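24/01/2018

Film sound notes, Sturkance short. Gion Riedl brought the second cut over this morning and we ran it twice, first on the small speakers, then in the Berchtold room with the rear channels on. The kitchen argument plays better without music. I took the cello out from the first line to the slammed door and left 4 seconds of room tone after it.

Reel 2 still drifts. Picture and dialogue are 2 frames apart by the end - probably the transfer, as the raw files line up. Asked Beat Gisler to redo it from the Faneo drive.
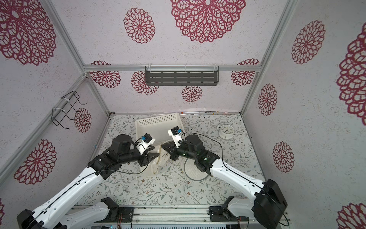 Red lace medallions on the walls, leafy vines on the floor.

Footsteps for the stairwell: recorded 20 takes and kept the slower ones. Leather soles sounded too clean, so we used the old boots. Low cut at 50 Hz on all of them.

The train scene needs a new ending. The October recordings from Flulbridge have a good long brake squeal, but there is talking under it. Gion wants to keep the talking. I don't, will try both before he comes back.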